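About Lucero

Lucero is a small language school above a tire shop. We teach evening and weekend classes in Spanish, Amharic and English, and we have been doing it long enough to be suspicious of most things language schools say about themselves.

You will have read those pages. Fluent in ninety days. Learn the way a child learns. Speak from day one with total confidence. We tried a few of these methods on ourselves before we opened, with our own money, and came away able to order soup. A child learns by being surrounded by a language all day for years while somebody else does the cooking. Our students have jobs and get here at 6:30 in the evening with a granola bar. We doubt the two cases have much in common.

What we sell is a course of 60 hours. At the end of it a beginner who came to most of the classes can usually hold a slow conversation with a patient person, read a short letter and make a phone call they would have avoided before. Some get further. A few don't get that far, and we tell them so and talk about repeating the first half at a lower price. We don't print a certificate with a gold seal. If an employer or a college needs proof of your level, take one of the recognized exams, and ask the people who want the proof which one they accept before you pay for it.

How we got here

The school was started by Natnael Lencho, who had taught for a chain and grew tired of being handed a script. His first class met in a borrowed church hall and had 5 students, two of them married to each other and not speaking by week four. The name came from the street the hall was on. People assume it has a deeper meaning, and we have been offered several.

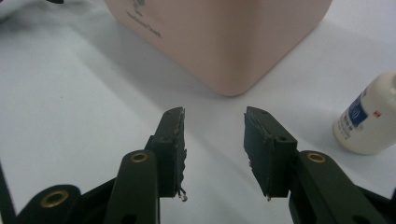
We moved to the present rooms when the hall was sold. There are 2 classrooms and a kitchen, and the front room gets noise from the shop below until closing time. We looked into soundproofing and were quoted a figure that would have raised fees for everyone, so the listening exercises happen in the back.

What we don't do

We don't use placement software. We used a program called Kanari for one spring and it put a retired court interpreter in beginner Spanish. Now a teacher talks with you for twenty minutes and makes a guess, and if the guess is wrong you change groups in the second week.

We don't have an app. Students ask about this more than anything else. Use whichever one you like on the bus; it will probably help your vocabulary and we would be surprised if it did much for your listening. The streak counter measures how often you opened it.

We don't publish success rates either. When we last tried to work one out, in March, around 80 former students answered our survey, and they were mostly the ones who liked us. A number built on that would look good here and mean very little.

Classes and fees

Groups run on weekday evenings, with one longer session on Saturday mornings for people on shift work. Fees are the same whether you pay at once or monthly. There is no discount that ends at midnight. If you drop out before the third class you get your money back, minus the cost of the book if you have written in it.

The book for Spanish is Gotetti, the older edition. It is plain and some of the dialogues are set in a travel agency, but the grammar notes are clear and used copies are easy to find. For Amharic we use our own handouts, which have typos. Please mark them and hand them back.

Visiting

You may sit in on any class once without paying. We would prefer that you did, and that you sat in on one somewhere else too. The Plotilov school across the river teaches smaller groups and charges more, and for some people that is the better choice. Call or stop by in the late afternoon. The street door sticks, so push hard.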